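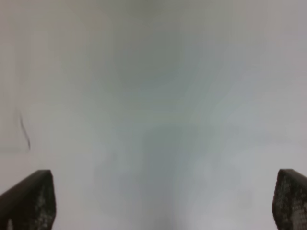
Pale grey surface, close up

Can I use my laptop for flow notes in a school debate?
Fredy Huanca
My first round is in May and my handwriting is slow. Our club has no written rules on it.

Jairo Villanueva
Ask the host school. At Evlow we allow laptops if the wifi is off. Bring paper as well, and two colours of pen.

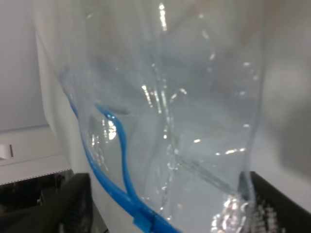
Give each argument its own column and leave gaps for replies.

Brasen
Paper is better. My case was 423 words and I still lost my place scrolling.

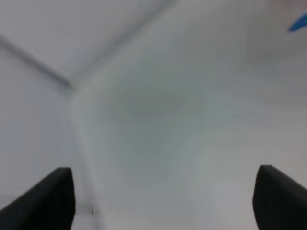

Evlow, 2022-10-01
Update: laptops are fine in both rooms, but chargers aren't provided.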